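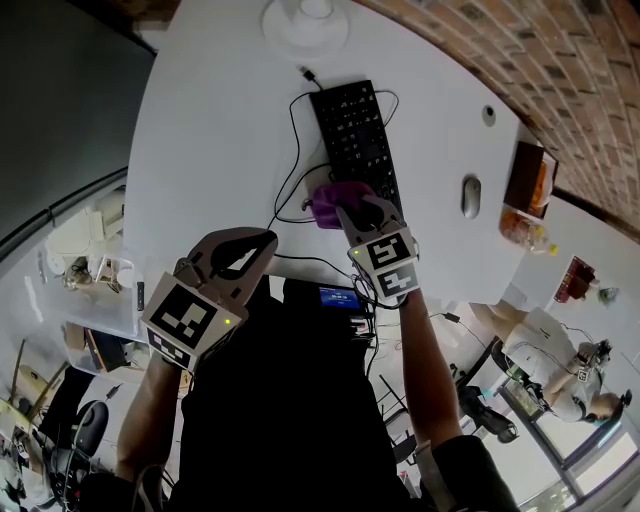 Otari Home & Office Boards > Tidying > Desks and Tables
Keyboard cord on a white desk, plus the bag question
Started October 8, 2021

irais_g
Posts: 126

We redid the shared workroom in May. White desk, brick wall behind it, good light from the window. I was told white would "open up the space." It has opened up the space in the sense that every cord, crumb and fingerprint is now visible from the doorway.

My main grievance is the keyboard cord. The keyboard is black and the cord is thin and black and much longer than it needs to be, so it leaves the far end of the keyboard, takes a scenic loop across the desk and wanders back toward the front edge. I straighten it at night. By lunch it has gone back to being handwriting.

Second grievance is the purple drawstring bag. Everybody likes the bag. It has never been assigned a place to live, so it sits next to the keyboard, or on it, or wherever the last person needed it not to be. I want a desk I can wipe in one pass without relocating the population first. What do people do?

jeferson_meireles
Posts: 655

Bag goes on a hook under the desk. Cord gets gathered into a flat figure eight and tied behind the keyboard. Ten minutes of work and you can go back to complaining about the crumbs.

valquiria.m
Posts: 110

Hook, fine. Figure eight, no. I did that at the Trindade office and it left a little black pretzel on the desk that everyone picked up and fiddled with while on the phone. A fiddled pretzel comes undone. Now you have a loop AND a used twist tie.

Run it straight back and down. If there's a grommet in the desktop, that is the thing it was put there for.

irais_g

There is a grommet. Nothing goes through it except pens, one way.

jeferson_meireles

Mine has held up fine for years, for the record. Perhaps the Trindade office should be on the phone less.

valquiria.m

It was a travel office, Jeferson.

obaidulk

I'm with Valquíria on the cord and against both of you on the hook. Under-desk hooks are where bags go to be forgotten, and then somebody's knee finds them. My wife's knitting bag spent a winter on one. We bought a second set of needles before anybody looked down.

A drawstring bag wants a shallow drawer or a tray. If you have neither, get a small basket, put it at the back against the wall and let the bag be a resident of the basket.

jeferson_meireles

Then you have to lift a basket to wipe the desk.

obaidulk

You lift one basket. Currently she lifts a bag, a mouse, a keyboard and somebody's coffee.

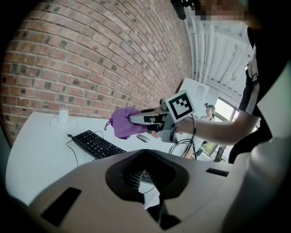 heloisa_m

What's the right order for clearing a shared desk before you wipe it, if you only have a couple of minutes?

irais_g

Cups first, then anything made of cloth, then the mouse. Tip the keyboard up on its back edge last and wipe under it while you hold it.

heloisa_m

OK, that's close to what I do, except I leave cups until the end because I'm usually still drinking from mine.

valquiria.m

Cups first, Heloísa. I have known you your whole life and I have seen your mousepad.

heloisa_m

Hello, Aunt Valquíria. I didn't know this was a family board.

obaidulk

On saucers: keep them. People laugh at a saucer on a work desk, but a white cup on a white saucer on a white desk leaves no ring, and it has the added advantage of being nearly invisible until your elbow locates it.

irais_g

Update, a week and a bit on. I tried things in order so that everybody could be disappointed in turn.

Figure eight: lasted two days. I'm sorry to report it did become a pretzel and it did get fiddled with. I may have been one of the fiddlers.

Grommet: better in theory. The trouble is that the keyboard gets shoved around. Someone wants it square to the desk, someone else wants it on a diagonal, and I have a colleague who turns it nearly sideways and seems happy. With the cord pulled snug, every shove drags it, so you have to leave slack, and slack was the original complaint.

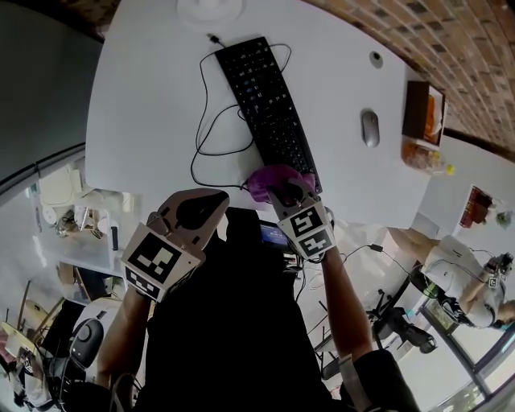 So I've settled on clips. I stuck a couple of small adhesive ones (Rolix, from the hardware store, they come in black or white and I got white) along the back of the desk, with one hand's width of slack between the last clip and the keyboard. It can be turned any way people like and the loop stays small enough to ignore. I do still notice it. I'm told that's a me problem.

The snacks are a separate issue and I'd ask that we not open it here. They have their own end of the desk. Orange dust on a white surface is a choice the group has made.

jeferson_meireles

White clips yellow.

irais_g

So will I.

valquiria.m

And the bag?

irais_g

Basket at the back, per Obaidul. It went in on the first evening, it was out again by morning, and since then I'd say it's in the basket more often than it's out. The string hangs over the side. I keep tucking it in and it keeps coming back for air.

obaidulk

Shorten the string. Knot it once near the opening and trim the rest.

heloisa_m

Please don't cut the string! If it frays you can't close the bag at all -- I did this with a shoe bag and ended up using a hair tie. Knot it and leave the ends.

obaidulk

You seal the ends. A dab of clear nail polish.

heloisa_m

Depends on the cord. On cotton it goes stiff and then it won't slide.

jeferson_meireles

We are now on the string of the bag of the basket of the desk. I'd like it noted that a hook has no string problem because you hang it BY the string.

irais_g

Noted. I have a spare Flimton hook in the kitchen drawer, so I'll try it on the side of the desk, not underneath, out of knee range. If it fails I'm coming back to this thread and I'm naming you in the title.

valquiria.m

Put the wipes on the same hook while you're at it. Mine hang by the lid.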